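Sunday, fruit sorting, back bedroom

Carried on with the mixed fruit. The kitchen counter is still taken up by the jars from Thursday's boil, so I moved everything to the bedroom and worked off the bed. White sheet, window side, blind halfway up. Skin color is easier to judge there than under the kitchen tube, which turns every apple brown.

Scale: the small Prondano. Checked it with the 100 g weight before starting and again at the end, same reading both times. It won't take a full tray (limit is 3000 g and it starts blinking well before that), so I weigh the fruit one at a time and add up on paper. Slow, but the totals have matched so far.

Heaviest orange in the first batch was 233 g. Lightest plum was 53 g. Those two go in the book as the ends of the range until something beats them. Oranges over a certain size tend to be thick in the peel, so weight alone says little about juice. Cut one from the Fliltthorpe box to check and the peel was nearly as thick as my little finger. Set the rest of that box aside for marmalade.

Apples are harder to group. Verbeke sent them loose in one sack with no variety names. I went by color first and gave up, then went by firmness at the stem end, which works better. Bruises show up late. Two that felt sound on Friday had soft patches this morning, both on the side they'd been lying on.

Changed the order of work after lunch:
-- wipe before weighing, dry cloth only
-- apples first, then plums, oranges last (the oil gets on everything)
-- anything with a split skin goes straight to the kitchen

The green tray is better than the cardboard one. It wipes clean and the sides stop the oranges from rolling off onto the covers. A mixed tray of oranges and apples, one plum in with them:
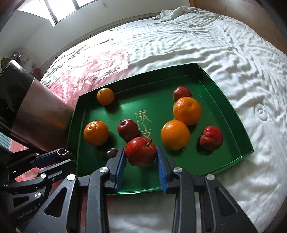
Ragnvald Moen thinks the apples should be kept away from the plums altogether, even for an afternoon, and that they ought to be in a different room overnight. He would also store the oranges in the cold hallway and forget about the bedroom.

Fair enough on the plums. I'll put them in the Zusska crate by the back door tonight and leave the apples where they are. The hallway was damp last time and the oranges at the bottom went moldy, so I want to see it dry out first.

To do: ask Tuva for the other cloths, label the marmalade box, write to Verbeke about the variety names.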